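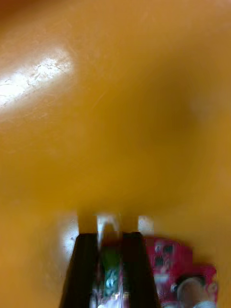
Ravindran Kartha
Equipment lead, Iltthorpe handling project
Progress report to the Dradmont equipment fund, October

Hi all, and thanks for being patient with me on this one. I know the equipment plan was supposed to reach you before the summer break and I kept asking for another couple of weeks. You'll see why when you get to the part about fingers.

First, the money, because I'd want to read that first too. We've committed the arm, the controller and the first two grippers, and all of those came in under what we'd penciled in. The wrist cameras went over. We had budgeted for one kind and ended up wanting another with a shorter focus distance, so I moved money across from the travel line (I'm not going anywhere this year anyway). Nothing has come out of contingency yet, and I'd like to keep it that way until we've settled on a second gripper supplier.

We're deciding between Zamani and Grakham for that. Zamani's quote is lower and their fingers come with swappable tips, which I like a lot! Grakham want more up front but they'll hold spares for us and ship them in 2 days, and after the month I've had I'm starting to see spares as the whole game. The tips are the part that takes the beating. I had them down in the original plan as a one-time purchase, and that was plain wrong of me. They're a consumable. Please read the revised budget with that in mind: there's a new line for 20 sets, which should carry us through to spring with a few left over.

The work itself is going well. We've been on small printed packages, the bright floppy kind, and on glossy yellow surfaces that throw light right back at the camera. Shiny stuff is a pain. A white glare patch can swallow a good piece of the picture, and if there's a package near it with lots of color and print, you've got two hard problems sitting side by side. We've logged 279 runs so far on the revised setup. I'll send the breakdown separately once I've cleaned up the labels, because right now half of them are in my own shorthand and you'd hate me.

Lighting is my next ask, then. I'd like to buy two diffuse panels and a dimmer. It's a small purchase, some 15 percent of what we put aside for fixtures, and I can do it without changing the total. If you're happy for me to go ahead, a one-line email is plenty.

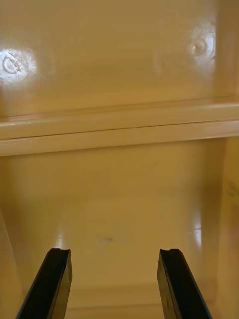
The other thing to plan for is reach. Working on an open surface is one thing, but an enclosed compartment with a ledge molded across the back is tighter, and it changes what we should buy. With the fingers open you need room on both sides, and the camera needs to see past them. I had assumed the wide-opening gripper was the obvious pick. Now I'm leaning toward the slimmer one, even though it can't take the bigger packages. I'd rather borrow a slim unit for a few weeks before we sign anything, and Grakham have said they're open to that. Zamani haven't answered yet – I'll chase them.

A few loose ends:

The service contract on the arm. I've left it out of this year and put it in next, when the warranty lapses. Shout if your rules need it listed now.

Storage. We're running out of disk quicker than I planned for. I've priced a bigger unit but haven't ordered it.

The second arm. Still in the plan, still penciled for after the new year. I don't want to order until the gripper question is closed, as the mounting plate depends on it.

The revised spreadsheet is in the shared folder with the old figures left in a side column so you can see what moved. I'm at my desk most mornings until eleven if anyone wants to go through it by phone.

Ravindran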